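Subject: Re: [murnanbridge-staff] Night cleaning trial and who does what
4 min read

The rehearsal layout for the day room, green sofa side.
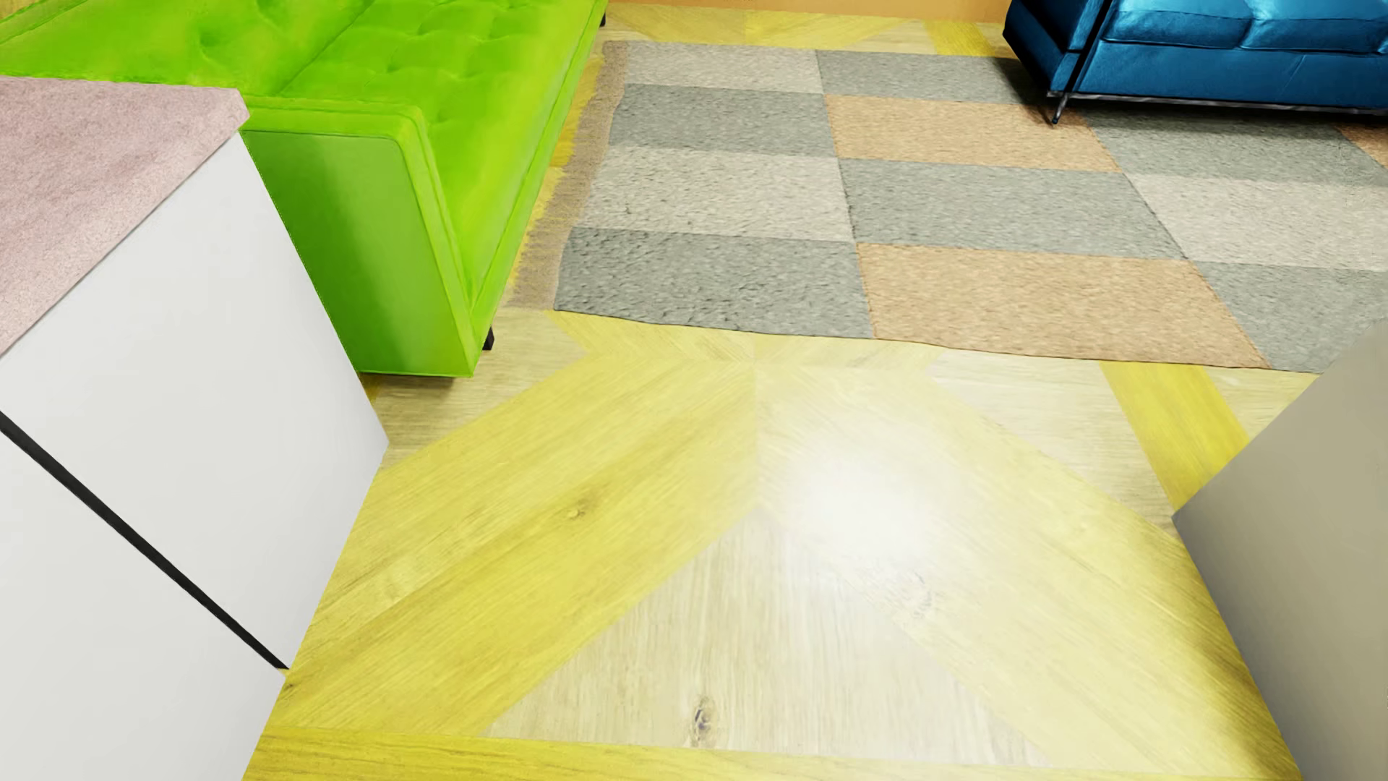

Day room in the simulator: patchwork rug between the two sofas, pink-topped cabinet on the left.

Hello all,

Several of you asked for a proper answer to Narendra's message, so I have put his questions below with mine underneath.

Narendra Chaturvedi wrote:
> I have read the Perura notes twice and still can't tell what
> happens to the evening shift. Are we losing hours or just
> changing what we do in them? Also, who picks up the mess when
> the machine gets stuck on a rug at two in the morning?

On hours: nobody on the evening shift loses any during the trial. It runs until the end of September. What happens after that has not been decided, and I have asked Garg to meet the whole shift before anything is written down, including the four of you on short contracts.

On the work itself: floors in the lounges move to the machine. Kitchens, toilets, stairs and anything above knee height stay with us. The 20 minutes per lounge that used to go on floors is to be spent on upholstery and cabinet fronts, which we have been behind on all year. I know some of you liked doing the floors and find the sofas hard on the back. If that is you, tell me and we will swap rooms about.

On rugs: Trilline run each room in simulation before the machine is allowed in. The rug with the fringe is the part I am least happy with. The fringe lies loose over the boards by the green sofa, and a brush could pull it in. I have asked for a strip along that side to be kept out of the route, so it will need doing by hand. Please put it on the card for that room.

The other thing to check is under the sofas. The blue one has a thin rail below the front of the seat and a slender leg. I don't want the machine trying to get under there until someone has measured the real one. Narendra, could you do that when you are next in?

On getting stuck: it stops and sends a message to the duty phone. You are not expected to come in for it. The first person on at 7 moves it and writes down where it was. Please don't restart it in the same spot.

The logs record where the machine went and for how long. They are not to be used to time people, and Perura have agreed to that in writing. There is a copy in the staff room folder.

If I have missed a question, reply to the list and not just to me, so everyone gets the same answer.

Roman Śliwiński
Evening services, Murnanbridge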